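Ticket: Label printer in packing area stops after each short batch
Opened by: Jianguo Yuan
Assigned to: Jaxon Lévesque, Rankin support
Status: waiting for customer

Hello. Since the update of Grusero in October our label printer stops in the middle of a job. I send 190 labels and it prints 103 – always the same number. Then the queue says "paused" and the printer shows no error. If I press Resume, it prints one empty label and pauses again.

What I tried already: a new roll, a different USB cable, restart of the print service, and the old driver from the Redine disk. With jobs of 25 labels there is no problem.

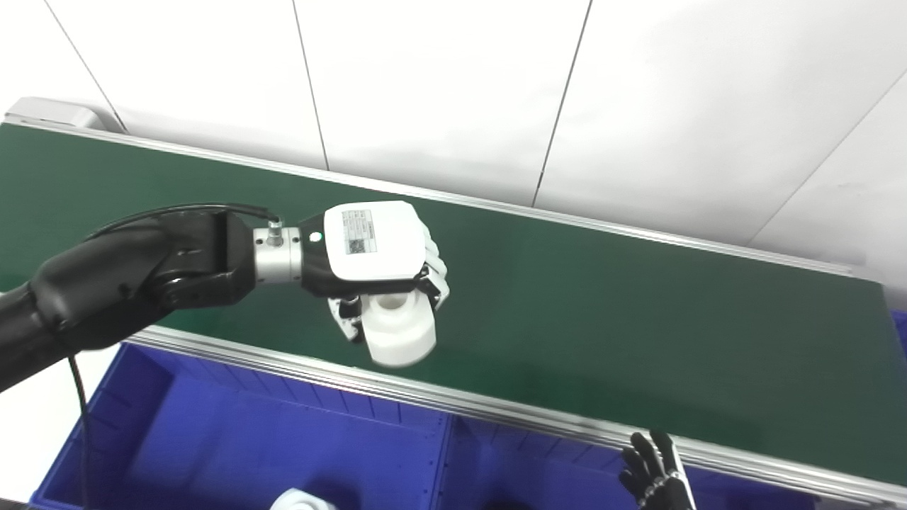

Packing area, green conveyor belt.

Reply from Jaxon Lévesque, 14:20
Thanks for the clear notes. Please open Queue Settings, then Spooling, and tell me the value of "Job buffer". Also check if "Pause on timeout" is selected.

Reply from Jianguo Yuan, 15:05
The buffer is 20 and the timeout box is selected. I did not change these myself. I cleared the box and sent the full job again. Now it prints all 190, but the last label comes out two times.

Reply from Jaxon Lévesque, 15:40
The double label is a separate setting. Under Finishing, set "Repeat last on close" to Off, save, and restart the service. Please send one more full job and write the result in this ticket.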